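Takby Folding Laptop Desk, two months in

I bought the Takby in October, swore I'd write this up right away, and now it's February 2025. Oh well! At least I can tell you how it holds up with daily use and not just how the box smelled.

Putting it together took me 26 minutes with the little wrench they give you. The Pollport desk I had before ate a whole afternoon, so I was thrilled. There are 5 bolts, and one of them was a pain to line up (flip the whole thing on its back first, trust me).
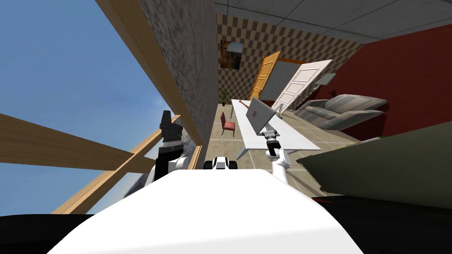
Wobble is my number one complaint with cheap desks, and this one passes. I type hard and my coffee stays put. The top is deep enough for how I work, with the screen pushed back and my wrists flat, and I don't feel squashed. I also like a desk by the window, and if you do too, pick your side carefully. With a laptop on the table and blue sky behind it, you'll be squinting by lunch -- I ended up turning mine sideways and buying a cheap shade.

The finish is where I'd knock it down a bit. I set a hot mug on it once and got a pale ring that never quite left. Fleltance makes a wipe-on wax that helped, but I shouldn't need to buy wax for a new desk!
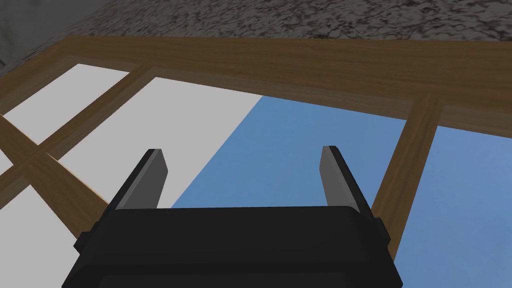
The folding part works great, though. Both legs click in, it slides behind my couch, and I've done that every weekend without the hinges getting loose. It's heavier than it looks -- carry it with both hands on the stairs.

I also tried the Trindade at a friend's place. Prettier, wobblier, and it doesn't fold. I'd give the Takby a 7 as it is, and higher if they ever fix that finish.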